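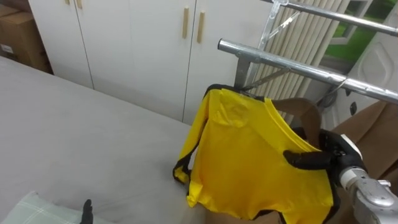 How do I stop my phone getting so hot when I play games on it?

Take the case off, turn the brightness down and don't play while it's charging. Those three fix most of it.

Filed under: Around the House > Gadgets & Screens

I play a lot of phone games (far too many, ask anyone in my house) and over the years I've picked up a pile of little habits that keep the gear going. Most of them cost nothing. I've had the same phone through two winters of Pollamance and a whole season of Ditura, and it still holds a decent charge, so I must be doing something right!

Heat first. A phone on a doona or a cushion has nowhere to dump its warmth, so I sit mine on something hard. A cake cooling rack is brilliant for this, the small wire kind, and it props up nicely against the fruit bowl if you're using a separate controller. Please don't put a hot phone in the fridge. My brother-in-law Lewis Skinner did it with his and got a foggy camera for a week.

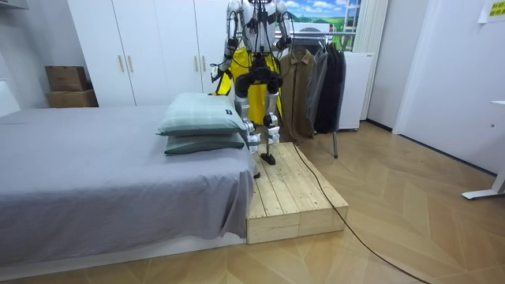
The foot of the bed, with the low wooden platform.

Next, greasy screens. If your thumb is skidding or sticking halfway through a swipe, it's usually chip grease or hand cream. I use a microfibre cloth, barely damp with plain water, then a dry one. No window spray and no vinegar, they can strip the coating. Wash the cloths on their own without fabric softener or they'll smear everything. In summer when my hands get sweaty I rub a tiny pinch of cornflour between my thumb and finger before a long session - a tiny pinch, you don't want it in the speaker holes.

Controllers need a going over too. Mine's a Jater clip-on one and the gunk collects in the seam where the two halves meet. A wooden toothpick run along the seam gets nearly all of it, and a soft old toothbrush does around the sticks. Switch it off first. If a button has gone crunchy, a cotton bud with a dab of isopropyl round the edge will often bring it back, then leave it for 30 minutes before you turn it on again.

Storage! Last time I couldn't install an update I went looking and found 266 screenshots of high scores. I also had a game I'd opened once taking up more than 900 MB. Now I do a clear-out every Wednesday while the pasta's on. Before you delete a game, check that you're signed in and your progress is saved online. I lost my whole village in Ditura that way and I'm still cross.

Charging cables fray at the neck from being bent while you play. Wind the spring out of an old click pen round that bit and it'll last ages. If the copper's already showing though, chuck the cable out. And if the plug feels loose in the phone, it may just be pocket lint packed in the port. Phone off, wooden toothpick, good light, go gently.
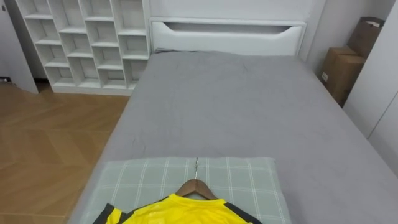 Grey fitted sheet and white headboard.

One for the parents. We keep a kitchen timer next to the tablet, the old wind-up sort, and set a warning for 5 minutes before the end so the kids can reach a save point. It cut our arguments in half. The tablet then goes in the toast rack on the bench to charge overnight (the toast rack came from the op shop in Yule and has never seen toast).

Oh, and turn off notifications for every game you own. All of them. The battery lasts longer and so do I.

Last updated: September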